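Pikerness shared kitchen and office users – minutes, October meeting

Present: Rekha Fernandes (chair), Iida Rautiainen (notes), two from Zumska, one from Finside. Apologies from Ahonen, sent a list of comments by email, read out under item 3.

Started 4:10, room was double booked.

1. Last minutes
Agreed. One fix – the cleaning cupboard key is with Finside, not Zumska.

2. Electric bill
Came in at 1332, up on last quarter. Rekha thinks it's the heater in the back room left on over weekends. Zumska say they only use it mornings. Timer plug to be bought, max 200 to spend on this and the door seal together. Iida to get prices.

3. Chest freezer
Long item. Ahonen's email: things going in with no name or date, tubs stacked so the lid won't shut right, bags split. Wants a shelf per firm. Rekha pointed out it is a chest freezer and has no shelves. Baskets maybe.

Finside asked if drinks could go somewhere else, small bottles get lost under the bags. General yes. Bottles to the fridge from now on.

Discussion on containers. Zumska like the plastic ones with lids, they stand up on end and you can get more in. Rekha worried you can't see what's in the dark tinted ones without opening them. Agreed label on lid AND on the long side. Bags allowed but only inside a tub or basket, orange stuff in the see-through bag needs an owner by Friday week or it goes – sorry, by the end of the month, corrected by Rekha.

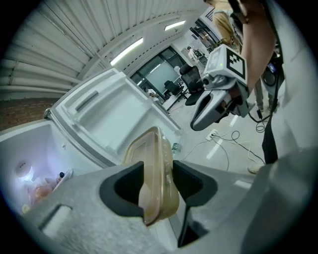

4. Freezer clear out
Everything out, wiped, back in. Start 8:30 before people want the kitchen. Cool boxes from Finside (Iida to ask for the lids too, last time they came without). Order of work:
– unplug, lid up, towels down on the floor
– round tubs out first, then bags, then whatever is at the bottom
– anything unlabeled goes on the side table till noon
– wipe inside and the lid panel, dont forget the handle slot, it collects crumbs
– back in by firm, heaviest at the bottom
Zumska doing the wiping, Rekha the labels. Ahonen to be told by email.

5. Desk area
Complaint that people wait for the microwave in the office chairs and leave them all over. Chairs go back to the desks by the glass. Zumska want the tall mesh one kept at their desk, no objection.
Ceiling lights – one flickers now and then, reported to the landlord, ref 626, no answer yet. Iida to chase.

6. Any other business
Coffee money short again. Everyone to put in 5 before next meeting.
Finside asked about a second kettle. Left for next time, ran out of time.

Actions
Iida – timer plug and seal prices, cool boxes, lights, email Ahonen
Rekha – labels and a marker that works on cold plastic
Zumska – cloths, wipe down
Finside – bring cool boxes up, find key for cupboard adn hang it on the hook

Closed 5:05. Next meeting same room if its free.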